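Speaker notes - Preparing the drinks table
Marjorie Fairclough, tea-time session, September

Slide 1. The board
Good afternoon. I want to speak a little about lemon, and about the board under it. Say that I always cover the table with brown paper first.

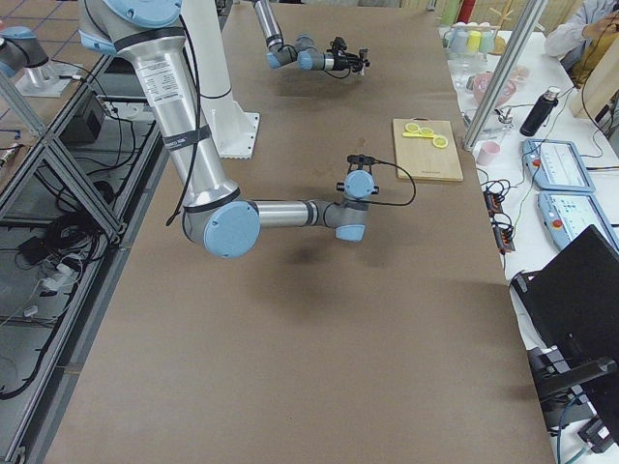 Do not hurry here. People ask me what size the board should be. Mine is from Kershaw and I have used it 2 years.

Slide 2. Slices
Thin and round, so that the rind stays whole. Point at the jigger lying on its side, and at the small puddle near it - wipe before you go on.

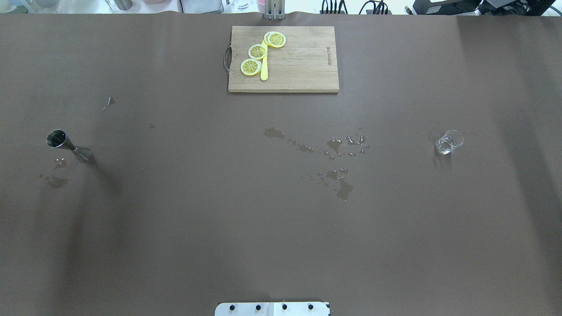
Slide 3. Keeping the slices together
Four slices on the left side of the board, the rest is free for the knife.

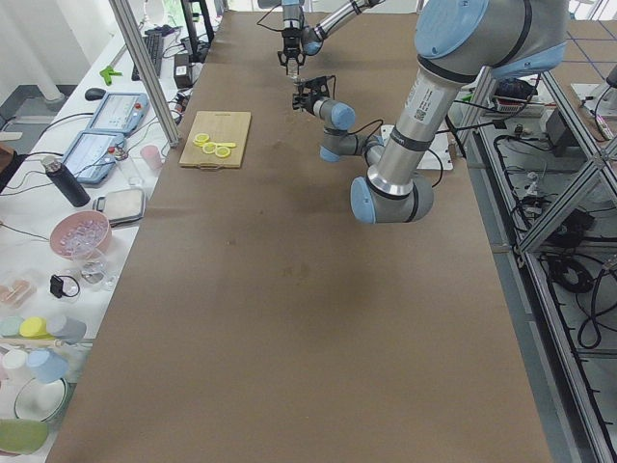 If there is time, ask Jamie Birkett to tell how he did it for 100 guests. Then questions.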